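よくあるご質問（文書保管・閲覧サービス）

クリシコ資料保管センター 利用者窓口

当センターの文書保管サービスおよび閲覧室のご利用にあたり、多く寄せられるご質問とその回答を掲載しております。契約内容により取扱いが異なる場合がございますので、詳細はお手元の利用規約を併せてご確認ください。

最終更新日：2018年8月11日

1．お申込みとご契約

Q　個人でも保管サービスを利用できますか。
ご利用いただけます。法人、団体、個人のいずれの場合も、所定の申込書と本人確認書類の写しをご提出いただきます。未成年の方がお申し込みになる場合は、保護者の同意書が必要です。

Q　契約期間の定めはありますか。
契約期間は2年とし、満了日の前月末日までにお申し出がない場合は同一条件で更新いたします。契約期間の途中で解約される場合も違約金は発生しませんが、お支払い済みの保管料の返金はいたしかねます。

Q　契約者の名義を変更したいのですが。
名義変更届に旧契約者と新契約者双方の署名をいただいたうえで手続きいたします。相続による変更の場合は、事前に窓口までご相談ください。必要書類はご事情により異なります。

2．お預かりできる資料

Q　どのような資料を預けることができますか。
書簡、帳簿、図面、写真、会議録、地図その他の紙資料を対象としております。製本されたものとされていないもののいずれもお預かりいたします。フィルムおよび磁気テープにつきましては、状態を確認のうえ受入れの可否をお知らせいたします。

Q　受入れをお断りする場合はありますか。
かび、虫害等が確認された資料は、他の資料への影響を避けるため、そのままではお預かりできません。処置を専門業者に依頼された後、改めてお申し込みください。また、現金、有価証券、貴金属はお預かりの対象外です。

Q　保管箱は自分で用意してもよいですか。
当センター指定の中性紙箱をご使用ください。箱は1箱400円で頒布しております。市販の段ボール箱でお持ち込みの場合は、受入れ時に詰替えをお願いしております。

3．お預けになる前の整理について

Q　資料はどの程度まで整理しておく必要がありますか。
厳密な分類は必要ございませんが、箱ごとに内容の一覧をお付けください。一覧には、資料の名称、おおよその年代、点数をご記入いただきます。後日の出納はこの一覧に基づいて行いますので、控えを必ずお手元に保管してください。

Q　元の並び順は変えてもよいですか。
作成者が用いていた並び順は、それ自体が資料の成り立ちを示す情報となります。特段の理由がない限り、元の順序を保ったままお預けください。やむを得ず変更された場合は、その旨を一覧の備考欄にご記入ください。

Q　クリップや輪ゴムは外すべきですか。
金属製のクリップ、輪ゴム、粘着テープは紙の劣化の原因となります。容易に外せるものは取り除き、中性紙の帯または封筒に替えてください。無理に剥がすと紙面を傷めるおそれがあるものは、そのままお持ち込みください。

Q　自宅で仕分けを行う際に適した用具はありますか。
特別な用具は必要ございません。清潔で平らな机と、書類を立てて仮置きできる仕切り付きの卓上整理具があれば十分です。仮置きの際は、重みで紙が湾曲しないよう、一つの仕切りに詰め込みすぎないでください。

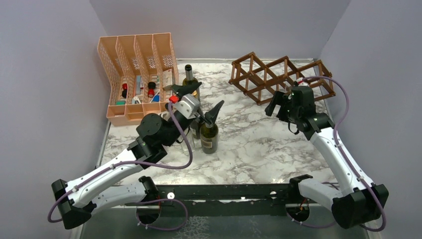
4．閲覧と出納

Q　預けた資料を閲覧するにはどうすればよいですか。
閲覧希望日の2日前までに、契約番号と箱番号を添えてお申し込みください。閲覧は閲覧室内に限ります。筆記具は鉛筆のみご使用いただけます。

Q　代理人による閲覧は可能ですか。
契約者の委任状をご持参いただいた場合に限り可能です。委任状には、閲覧を認める箱の番号を明記してください。番号の記載がない委任状は無効といたします。

Q　閲覧室で撮影や複写はできますか。
ご自身の資料につきましては、備付けの撮影台をご利用いただけます。フラッシュの使用はご遠慮ください。第三者が寄託した公開資料の複写には、寄託者の許諾が必要です。

Q　公開資料にはどのようなものがありますか。
現在、ボヴォン文庫736点をはじめ、寄託者の同意を得た資料を公開しております。目録は閲覧室に備え付けておりますほか、郵送による写しのご請求も承ります。

5．保管環境と安全管理

Q　保管庫の温度と湿度は管理されていますか。
すべての保管庫で空調による管理を行い、測定値を毎日記録しております。契約者からご請求があった場合は、該当する保管庫の記録を書面で開示いたします。

Q　災害時の補償はありますか。
当センターの責に帰すべき事由により資料が損傷した場合は、利用規約に定める限度額の範囲で補償いたします。天災による損害は補償の対象となりません。必要に応じて、契約者ご自身で保険にご加入ください。

Q　保管庫を見学することはできますか。
契約者および契約を検討中の方を対象に、毎年11月に見学会を実施しております。保管庫内への手荷物の持込みはできません。

6．お問い合わせ

Q　ここに掲載されていない事項はどこに問い合わせればよいですか。
利用者窓口（内線2093、担当：マルセル・カレ）までご連絡ください。寄託および公開に関するご相談は、資料管理課のレジス・ドロルムが承ります。書面でのお問い合わせには、契約番号とご連絡先を必ずご記入ください。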